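Clestance Reheat Notes, readme

Kitchen timing table, home microwaves. Version 3.

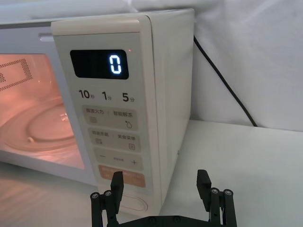
What is in it

592 rows, one row per reheating test. Leftovers mostly: rice, soup, stew, mashed potatoes, pasta with sauce, a lot of lasagna. Collected by Araceli Pacheco and Zdenka Kovačević for the Clestance cooking newsletter, later cleaned up for anyone who wants it. Last edit 27/12/2023.

Files

reheat.csv - the main table
foods.csv - food names and the short codes
notes.txt - free text, messy, read it anyway

Columns

food_code: see foods.csv
weight_g: food only, dish not included
start_temp: in F, taken at the center
power: as set on the oven, percent
seconds: total heating time, standing time is separate
stand: seconds left alone with the door shut
stirred: y or n
end_temp: center again, same probe
covered: y, n, or p for paper towel

Wattage is NOT in the main table. It's in notes.txt, under the kitchen name (Aubert or Skumcombe). Will move it over in January if there's time.

Known problems

55 rows have no end_temp. Probe battery. Left blank, do not read as zero.

Aubert rows for soup used wide bowls, Skumcombe used mugs. Don't compare them straight across, the mugs heat very diffrently.

"stirred" means stirred once, halfway. A few early rows were stirred twice and we didn't write down which.

Frozen food is out. Was in version 2, the start temps were guesses so we dropped it.

Lasagna codes LA1 and LA2 are the same recipe, cut thick and thin. LA3 is store bought.

Not for

Food safety advice. These are center temps from one probe in one spot, edges and corners can be way off. Check your own food.

Using it

Free to copy and change, please keep both names on it. Zdenka made a printable chart from the rice and soup rows, its in the Stilotano folder along with the older versions.

Corrections go to Araceli. Include the row number and wich file.

To do

- wattage column
- fix the degree signs in notes.txt
- more vegetables, only broccoli and carrots so far
- decide on oz or grams for the chart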